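Apuntes de la sesión 7 — La noticia de última hora: escribir cuando todavía no se sabe casi nada

Hola otra vez. Os dejo por escrito lo que vimos en clase, un poco más ordenado que en la pizarra (mi letra es la que es) y con un par de cosas que me dejé en el tintero porque se nos echó la hora encima. Quien faltó puede seguirlo sin problema, pero que se lea antes el caso de Flomholm, porque voy a tirar de él todo el rato.

Recordatorio del caso. Escape de amoniaco en una nave frigorífica de la empresa Batitz, en el polígono de Flomholm, en agosto. Primer aviso a las 6:40 de la mañana. Los vecinos cuelgan mensajes hablando de «explosión». La empresa no coge el teléfono. Emergencias confirma a las 7:05 que hay dotaciones en el lugar y nada más. Vosotros sois la redacción digital de un diario local y estáis dos personas de guardia, una de ellas con el café a medias.

1. Qué se publica primero

Lo que pedía el ejercicio era la primera versión, la de las 7:10. Cuatro o cinco líneas, no más. Y casi todos me entregasteis quince. Entiendo la tentación, de verdad, yo también he rellenado con «se vivieron momentos de tensión» cuando no tenía otra cosa, pero esa frase no informa a quien tiene que decidir si lleva a los niños al colegio de verano por la carretera del polígono.

La primera versión contesta a esto: qué ha pasado según una fuente que podamos nombrar, dónde exactamente, desde cuándo, y qué tiene que hacer la gente si es que alguien se lo ha pedido. Si no sabemos si hay heridos, se escribe «por el momento no hay información sobre heridos». Ojo, que aquí hubo un error muy repetido: «no hay heridos» y «no hay información sobre heridos» son dos noticias distintas. Trece de vosotros escribisteis la primera. A las 7:10 eso no lo había dicho ninguna fuente del dossier, ya lo siento.

Otra palabra peligrosa: «explosión». Aparece en los mensajes de los vecinos y en ningún sitio más. ¿Se puede usar? Se puede, atribuida y en el cuerpo: «varios vecinos aseguran haber oído un fuerte ruido». En el titular, no. El titular viaja solo, lo copian, lo reenvían, y la atribución se pierde por el camino.

2. La atribución

Aquí me pongo pesada, ya me conocéis. Cada dato de una noticia de última hora lleva su dueño. Lo dice Emergencias, lo dice el ayuntamiento, lo dice una testigo con nombre. El «según fuentes» a secas no me vale en un primer texto, y el «al parecer» tampoco, que es un comodín para no llamar por teléfono.

En el dossier teníais la declaración de Sibel Sezer, encargada del turno de noche en la nave de al lado, la de Bozkurt. Es una fuente estupenda: estaba allí, da su nombre y cuenta lo que ella vio. Pero leed bien lo que dice. Cuenta que salió al aparcamiento por el olor y que vio a gente de Batitz en la calle. No dice que fuera un desalojo, ni que estuvieran todos fuera. Varios textos la citaban como confirmación de la evacuación de la planta, y ella no confirma eso ni de lejos. ¡Cuidado con hacerle decir a un testigo lo que nos conviene para el titular!

Truco de andar por casa: subrayad en la cita lo que la persona vio u oyó directamente y rodead con un círculo lo que deduce. Lo subrayado se puede contar como testimonio. Lo rodeado, a comprobar.

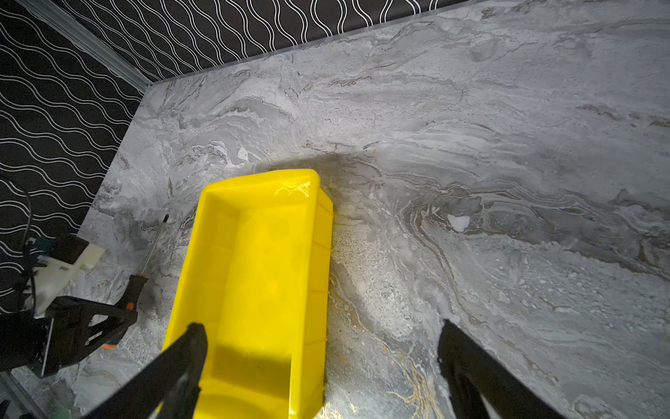
Con las cifras pasa algo parecido. La nota del ayuntamiento, la de las 8:30, habla de 147 personas confinadas. Un portal de la competencia publicó «más de 150 evacuados», y mirad qué bonito, en tres palabras cambia el número y cambia el hecho. Confinar es pedir que se queden dentro con las ventanas cerradas. Evacuar es sacarlos. Para alguien que vive allí la diferencia no es de estilo.

Si dos fuentes dan números distintos, se ponen los dos con su origen y se llama para aclararlo. Nunca se hace la media (hubo un caso, no diré quién).

3. Actualizar sin borrar las huellas

La pieza de las 7:10 no es la misma a las 9:00, y el lector tiene que poder notarlo. Normas que seguimos en este curso:

Hora de la última actualización arriba, siempre visible.
Lo nuevo entra por arriba. Lo viejo baja o se reescribe.
Si algo que publicamos era falso, se corrige y se dice que se ha corregido. Cambiarlo en silencio es feo, y además siempre queda una captura.
Los tiempos verbales se revisan enteros. «Los bomberos trabajan en la zona» a mediodía, cuando se fueron a las diez, es un clásico.

Para las prácticas usamos Broker, el gestor de avisos que ya tenéis instalado en el aula. Guarda cada versión con su hora, así que voy a ver todas las intermedias — sí, también la que subisteis sin titular. Si a alguien no le abre la carpeta del grupo, que me escriba.

4. El teléfono

Poco que añadir a lo que hablamos. Llamad a la empresa aunque sepáis que no lo va a coger, y escribid que se la ha llamado y a qué hora. «Este diario ha intentado sin éxito contactar con Batitz» solo se pone si es verdad. Y preparad la pregunta antes de marcar: las mejores son cortas y cerradas. ¿Hay personas atendidas? ¿Cuántas? ¿Está cortado el acceso? ¿Hasta cuándo? Luego ya vendrá lo de las causas, que a primera hora no las sabe ni el jefe de bomberos.

Para la próxima sesión

Reescribid vuestra primera versión en un máximo de cinco líneas y añadid la de las 9:00 con los documentos nuevos del dossier (la nota del ayuntamiento y el segundo parte de Emergencias). Las dos en el mismo archivo, con la hora delante. Traed también una noticia de última hora real que os parezca mal atribuida, de cualquier medio, y la destripamos entre todos.

La lectura del capítulo sobre testigos sigue en pie, aunque podéis saltaros el apartado de judiciales, que lo veremos más adelante.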